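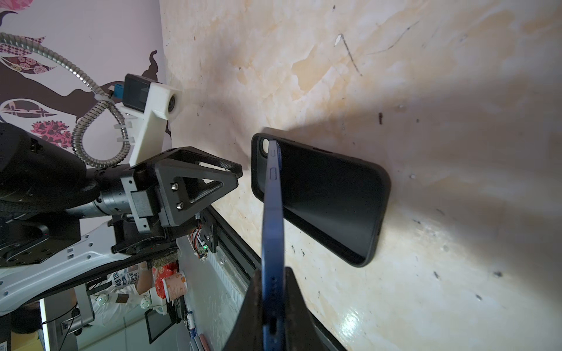
Téléphone bleu tenu sur la tranche, coque noire posée à plat.

Carnet de codage, corpus Gisar (communiqués de rencontres bilatérales)
30 août 2018

Reprise du codage après la fusion des lots. État du corpus : 752 communiqués, dédoublonnés sur le triplet date de rencontre / pays A / pays B. Le dédoublonnage sur le titre seul donnait de mauvais résultats, les agences reprenant la même formule d'ouverture pour des entretiens différents tenus en marge d'un même sommet. L'ancien index est conservé dans le répertoire partagé, en lecture seule.

Passage de Huver sur l'ensemble. Le segmenteur coupe correctement les attributions simples (« a déclaré », « a souligné », « a indiqué »). Il échoue sur les attributions conjointes du type « les deux parties ont convenu de » quand la phrase suivante reprend un sujet singulier sans nommer le pays. Dans ce cas la seconde phrase hérite de l'étiquette « conjoint », à tort. Correction locale : remise à zéro de l'étiquette à chaque verbe déclaratif conjugué au singulier. Relance prévue cette nuit, ancienne sortie gardée pour comparaison.

Grille Kvam, version courante : 18 catégories. Points discutés ce matin :

- « Respect de la souveraineté » et « non-ingérence » restent séparées. La fusion avait été proposée parce qu'elles apparaissent souvent dans la même phrase. Argument contre : l'ordre d'apparition varie selon la partie qui publie, et la fusion ferait disparaître l'information.
- « Soutien réciproque sur les questions d'intérêt majeur » : à coder uniquement si la réciprocité est explicite. Une formule de remerciement pour un soutien passé va dans « gratitude », même si elle est suivie d'un engagement.
- « Connectivité » absorbe les infrastructures de transport et d'énergie. Les projets portuaires restaient ambigus (transport ou commerce), ils passent en connectivité.
- « Échanges humains » : visas, tourisme, bourses, jumelages de villes. Les lignes aériennes directes sont codées en connectivité, avec renvoi.

La catégorie « cordialité générale » est trop accueillante. Elle reçoit tout ce qui n'entre pas ailleurs et son poids grossit à chaque lot. Essai de sous-codage à faire : adjectifs d'amitié d'un côté, références historiques de l'autre.
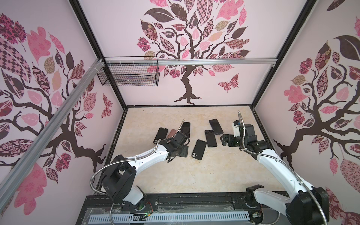 Double codage. L'échantillon de contrôle est fixé à 400 communiqués, tirés par strates (région du pays visiteur, niveau protocolaire). 2 codeurs par texte, en aveugle. Pas de discussion entre codeurs avant le verrouillage du lot. Les désaccords ne sont pas arbitrés au fil de l'eau : on les exporte, on les lit ensemble, puis on modifie la grille ou non. Toute modification entraîne un recodage complet de la catégorie touchée, y compris dans les lots verrouillés.

Première lecture des désaccords du lot pilote. La plupart portent sur la force de l'engagement (échelle souhait / intention / accord signé). Cas typique : « les deux parties sont disposées à approfondir ». Un codeur met souhait, l'autre intention. Règle adoptée : sans objet précis ni échéance, souhait. Avec objet précis, intention. Accord signé réservé aux textes qui nomment le document et mentionnent la signature, même sans donner le titre complet.

Niveau protocolaire : problème des rencontres tenues en marge d'un forum. Le visiteur est chef d'État ou de gouvernement, mais le déplacement n'est pas une visite d'État. Champ ajouté : « cadre », valeurs visite d'État / visite officielle / visite de travail / marge d'événement / inconnu. Ne pas déduire le cadre du lieu. Une salle d'apparat sert aussi bien pour une réception en marge que pour une visite complète.

Versions linguistiques. Idthorpe a transmis les textes parallèles pour une partie du fonds. Écarts relevés sur les premières paires :

- paragraphes entiers absents de la version du pays visiteur, surtout ceux qui concernent des tiers ;
- ordre des thèmes inversé, l'économie passant devant le politique ;
- « partenariat » qualifié dans une version, nu dans l'autre ;
- date de publication décalée, à ne jamais utiliser comme date de rencontre.

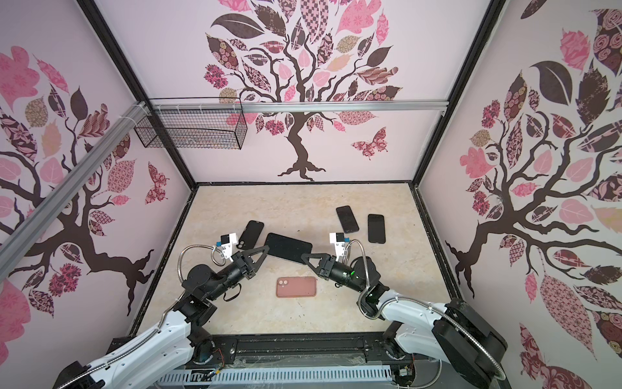 Conséquence pour la base : une rencontre peut avoir plusieurs textes, chaque texte garde son propre codage. La table « rencontre » ne reçoit que les champs factuels (date, lieu, participants par fonction, cadre). Pas de codage thématique au niveau de la rencontre, pas de moyenne entre versions. Le script d'import est à reprendre, il suppose encore une relation un pour un et écrase la première version sans avertissement. Perte constatée sur le lot d'essai, restauré depuis la sauvegarde.

Légendes de photos d'agence : question ouverte. Elles répètent en général la phrase d'ouverture et gonflent artificiellement le compte de « rencontre / entretien ». Provisoirement, Huver les isole dans un champ à part, non codé. Le motif de détection (parenthèse finale avec crédit) rate les crédits sans parenthèse.

À faire :
relance de Huver avec la correction, comparaison des deux sorties
reprise du script d'import
note d'une page pour Idthorpe sur les paragraphes absents, avec les références des paires
sous-codage de « cordialité générale » sur le lot pilote seulement
gel de la grille Kvam en octobre, pas de nouvelle catégorie après cette date

Sauvegarde lancée en fin de séance, journal de Huver copié dans le dossier du lot.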